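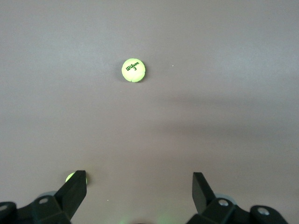 What happens to the ball when the pressure goes

A new tennis ball is a sealed rubber shell holding air or nitrogen at a little under one atmosphere above its surroundings. Rubber is slightly porous to gas. Leakage starts as soon as the tin is opened, and within a few weeks the ball is noticeably softer even if it has stayed in the bag.

Softening shows first in the rebound. The standard test is a drop of 100 inches on to a hard, flat base, and a normal ball must come back to between 53 and 58 inches. Club players tend to detect a loss of three or four inches by ear, from the duller note off the strings. The felt wears on a separate schedule. Fluffed felt adds drag and slows the ball through the air; worn felt does the opposite, so an old ball may fly faster and bounce lower.

Courts make a large difference. Acrylic over asphalt strips felt quickly. Clay is gentler on the nap but loads it with grit, and damp clay adds weight.

Repressurising is the obvious remedy. The Stidar canister, one of several now sold to clubs, holds used balls under pressure so that gas moves back through the shell. The process is slow, and it does nothing for the cover. At the Relta indoor centre, 103 balls were stored this way for 19 days in August. Most regained a usable bounce, but those with thin felt were still sent to the coaching baskets.

Pressureless balls avoid the problem with a thicker wall that supplies the rebound by itself. They feel stiff when new and grow livelier as the felt thins. Kuvero sells them to schools in lots of 1000, where long storage matters more than feel.

Disposal remains awkward. Felt is bonded to the rubber with a vulcanised adhesive, and the two have to be separated before the rubber can be granulated cleanly. Jaber, a small reprocessor, takes a minimum load of 2000 balls and shreds them whole. The mixed crumb goes into underlay, where stray fibre does little harm. Sports surfacing needs a cleaner grade.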